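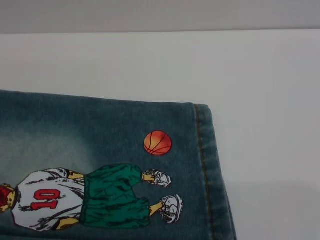
Zellton Opens Its Garment Handling Line to Visitors, With Caveats

ÅBERG, July 3, 2024 – Zellton held an open day this week for its garment handling project, Udska, and let 40 visitors from laundries and resale shops watch robots work with used denim. The company makes no claim that the job is solved.

Children's clothes with printed figures and worn hems are on the test list, along with elastic waists and cuffs. Visitors were given the results sheet before the demonstration began. It covers 1,191 attempts at laying a garment flat, and the failures are listed next to the successes.

"We have sat through plenty of demonstrations where one clean towel gets folded over and over," the company said in a statement. "That says very little about a pair of jeans."

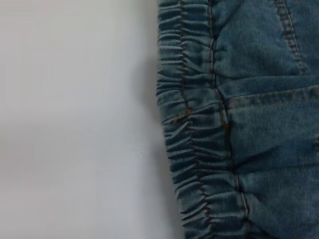
Gathered denim edge with orange-brown stitching, Udska open day.

Gathered edges remain a weak point, and Zellton does not expect to fix that soon. A trial at Trornen, a sorting hall, will run for 16 weeks starting in February. Zellton will not quote a labor saving until it ends – and may not quote one then.

Requests to visit can be sent to the Zellton press office.

Recent releases
Zellton and Trornen agree on trial terms
Udska: 3 questions buyers should ask
Open day dates for Åberg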